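Planning our village harvest night, a bit late as usual

August 10, 2026

So it's the middle of summer and I am already thinking about October, which my sister says is a sickness. But the harvest supper in Stimstead has a way of creeping up on you, and last year I was still gluing paper leaves to jam jars while people were taking their coats off. Never again!

If you've not been, it's a sit-down meal in the old chapel hall with singing after, and then everybody walks down to the river with lanterns (the lantern bit is my favourite, even when it's blowing a gale). We had 40 people last time, and the hall was snug. Phyllis Haworth is doing the soup again, leek and potato, and I've been told firmly that there will be no curry powder in it this year.

The new thing is the music. Märta Bakke moved here in spring and she plays the fiddle, and she's promised us three tunes from home plus a dance she says anyone can manage. I have seen my husband dance, so we'll see about that. She also wants to bring a spiced apple cake, and I said bring two.

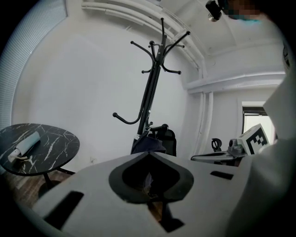
Do you need a ticket for the lantern walk if you're not coming to the supper?

The walk is free and open to everyone, so just turn up at the chapel gate when you hear the singing stop.

Supper tickets are going on sale at Mikkelsen, the bakery, from the first week of September. Children under four eat free. I'd get in early if you want to sit with friends, as the long tables go first and then you're up by the piano with me.

Lantern making is at mine over three Saturdays before the night. Bring a clean jar, some string and any tissue paper you've got left over from birthdays. I've got glue by the bucket. Last year's best was a hedgehog made by a boy of six, and I'm still cross that mine looked like a turnip. It was meant to be an owl.

I still need someone with a van to fetch the benches, and somebody who can reach the top hooks for the bunting without a chair. Leave a comment or knock on the door, I'm usually in after tea.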